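Planning for Equipment in Small Automation Projects
Handout for Unit 5: The purchase list and what comes after it

Please read this handout before the practical session. It continues the Lurham case from the last unit, so keep your notes on the garment task near you. All prices are in pounds and without tax.

1. Where we stopped

In the Lurham case a small clothing warehouse wants to know if a robot can handle garments on hangers: take one from a rail, present it, put it back. The project has two parts. In the first part, people carry out the handling with a hand-held gripper and a camera records what they do. In the second part, an arm with the same kind of fingers is bought, if the recordings are good enough. Our subject is the budget for the first part, because many students begin with the arm and leave too little money for everything else.

2. Price of the tool and price of the station

The supplier Tanarent offers one hand-held gripper for 489. Planumport offers a similar one for 577, and this price includes one set of spare finger pads. At first look Tanarent is cheaper by 88. But the comparison is not complete until you write down what each offer contains. I ask you to make a table with one row for every part which can wear out or be lost: pads, screws, printed markers, lens cover, memory card. If a part is not mentioned in the offer, you must write "not included" and not leave the cell empty. An empty cell is read by the manager as zero.

The second thing is the station. A tool alone does not make a recording. You need a place to hang the garment, a background, clips or pins, hangers, the garments themselves, and light which stays the same during the day. In the Lurham plan we put 300 for the station, and this was accepted without discussion.
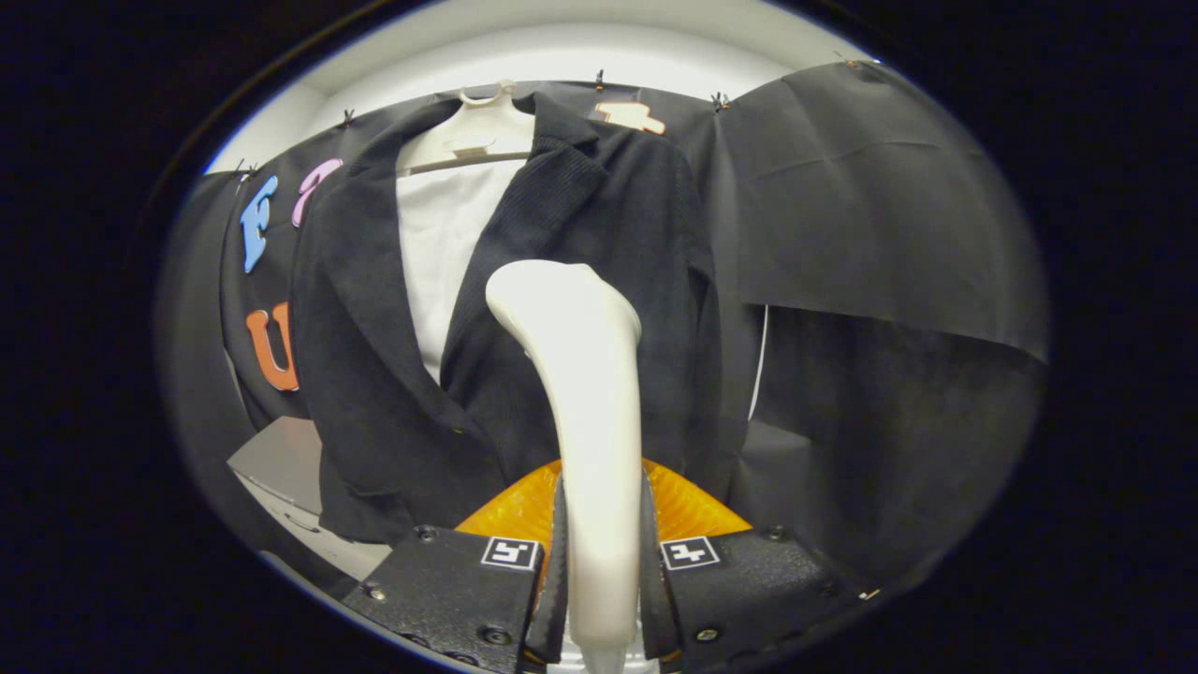 Fig. 1. Corduroy blazer on a white hanger against black fabric, with the two gripper fingers and their markers in front.

For the budget, look at how many ordinary things are in Fig. 1 besides the gripper. The hanger, the fabric, the clips at its top edge and the foam letters have each a price, even if it is small. They also need a person to order them, and the order must arrive before the first working day. In a plan from a student it is common to see the gripper on line one and then nothing until "robot arm".

Notice also that the blazer and the background are both dark. If the warehouse has many black garments, a second background in a light colour should be on the list. It costs little when it is bought together with the first one. Later it costs a new order and perhaps a second delivery charge.

3. Garments are equipment

Students often forget to buy the clothes. A garment which is handled again and again will lose its shape, and it cannot go back to the shop. Take one line in the budget for garments and write what types are wanted. A jacket with lapels and a lining behaves differently from a shirt, and corduroy behaves differently from smooth cloth. Borrowing from the stock of the warehouse is possible, but then ask in writing who pays for damage.

The same is true for hangers. Decide if they must be all of one model. If the client uses several models, your list must have several models too.

4. Parts with markers

The printed markers on the finger blocks are cheap, but work stops without them. When a marker is scratched or dirty the camera may not read it well, and the opening of the fingers cannot be measured from the picture. Order a spare sheet at the beginning. Check also the screws which hold the blocks: write the size in the equipment file and keep a small bag of them with the correct key.

5. Order of buying

I recommend the following order. It is not the only possible one.

First, one tool and a simple station.
Second, one week of trial recordings with few garments.
Third, spare parts, chosen from what was worn in the trial.
Fourth, the second tool, preferably from the same supplier.
Last, the decision about the arm.

Ásgeirsdóttir's course reader, chapter 5, gives another order, in which both tools are bought at once to get a lower delivery cost. This can be right when the supplier needs a long time to deliver. If you choose it, explain it in your plan.

6. Exercise

Prepare a purchase list for the first part of the Lurham case. Use one of the two offers and say why. Keep the station within 300, and show each item on its own line with quantity, unit price, supplier and delivery time. Add a short paragraph on what you would remove if the client reduced the station to half of this sum.

Lists are collected at the start of the next session. The robot arm is treated in Unit 6, please do not include it.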